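3. Workstation layout and part presentation

3.1 Tray arrangement

The sorting station follows the layout used at the Plirkine repair shop, where mixed small parts arrive from disassembly and have to be separated before inspection. One stainless steel tray holds the unsorted parts, and four yellow plastic trays receive them. The steel tray is lined with white paper, which raises the contrast between the parts and the surface and keeps thin leads from sliding. The receiving trays stand two to a side, so that the travel from the center is similar for each class.

Work is done on a white table made up of two sections. Parts enter the steel tray in a single pour and are not spread by hand afterward. Their positions are therefore irregular, and wires often lie close to or across one another. Figure 3 gives a typical mix.
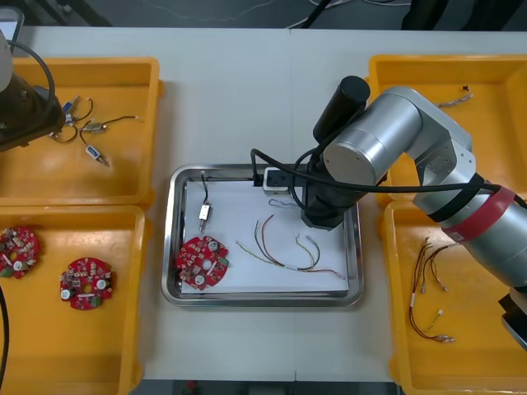

Figure 3. Source tray with paper liner and four yellow receiving trays. The parts include a red circular circuit board, a loose bundle of multicolored wires and a short light blue wire.

Parts were drawn from stock supplied by Flotari and grouped by form, with no regard to electrical function. Rigid parts, such as circuit boards and small modules, keep their shape when lifted and can be placed in one motion. Flexible parts – single leads, harnesses and loose bundles – do not. A lead lifted near one end trails the rest of its length over the rim, and the trailing end may catch on a neighboring part. Bundles with a connector are an intermediate case, as the connector offers a firm point to hold while the strands stay free.

3.2 Sorting rules

The rules were adapted from the Parsa handling sheet and revised in June after a trial period. A part counts as sorted when its whole length lies inside the rim of a receiving tray. Strands that rest on the rim or hang over it are recorded as partial placements. Two parts lifted together are recorded as a joint transfer, whether or not they belong to the same class.
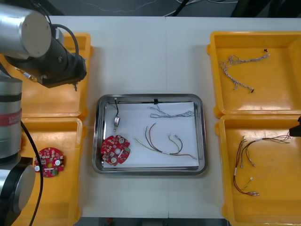 Harnesses are kept apart from loose colored wires wherever tray space allows. The two are easily confused when both are coiled, and they tangle quickly if stored together. Twisted harnesses hold a loop shape and take up a fairly constant area, whereas untwisted wires spread until they meet the rim. The shallow yellow trays suit both types, although a deeper tray would reduce partial placements among the longer wires.

The full data set comprises 460 transfers, of which 80 involved a wire or harness in contact with another part at the moment of lifting. Contact cases were coded separately by Uldis Uibo using the Rosance scheme – the coding sheet is reproduced in the appendix. Transfers interrupted by a liner change were excluded from the timing analysis but retained in the placement counts.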